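Home | Workshop Tips | Kitchen | Storage | Safety | Contact

Cable and Fastener Care for a Gripper Build in a Shared Room
Jenitz Workshop Pages
Shared 311 times | 3 comments

Members who build or test automated equipment in a room that also serves other purposes are asked to follow the guidance below. It applies equally to a spare room at home and to the shared rooms at Pitorley.

Before power is applied, walk the full length of every cable from the desk to the outlet. Cables that hang over a desk edge should be tied to the nearest leg with a hook-and-loop strap. Leave enough slack that the laptop is not pulled if a foot catches the line. Power adapters belong on the desk or on a shelf and should not hang by their own cords. Never run a cable beneath a moving base.

Rooms with a shower or sink require more care. Close the water valve fully, keep the hose clear of the working area, and confirm that the outlet in use is protected by a ground-fault device. Sponges and bottles should be moved to a separate tray before work begins.

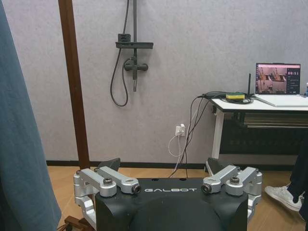 Page last changed: April, 4:40 p.m.

Finger linkages such as the pair on this Galbot gripper, with their round-headed hex bolts, should be checked by hand at the start of each session. Use a hex key of the correct size, seated fully in the head. A worn key will round out the socket, and a rounded bolt is slow work to remove. Mark each bolt with a thin line of paint pen across the head and the bracket; a broken line shows that the bolt has turned. Check both sides in the same order every time.

Wipe rubber tips with a damp cloth and mild soap. Solvents are not to be used on rubber or on printed lettering. Aluminum parts may be cleaned with a dry brush.

Curtains and other loose fabric must be tied back beyond the full reach of the arm. On wooden floors, place felt under any stand or pole base and sweep before the equipment is moved. Closed shoes are required. Anyone standing within reach of the gripper should know where the stop button is located.

Record each session in the log, including the run time shown on screen and any bolt that required tightening. Log sheets are kept in the Woldegiorgis cabinet, drawer 34.

Comments (3)

benchside645: The paint pen tip works well. We use yellow at Sostton and it shows up fine on bare metal.

mapleandtin: Does felt hold up under a heavy base? Mine wore through in 40 days.

dovetail_k: Try the thicker kind sold for piano legs, and replace it when you sweep up bits of it.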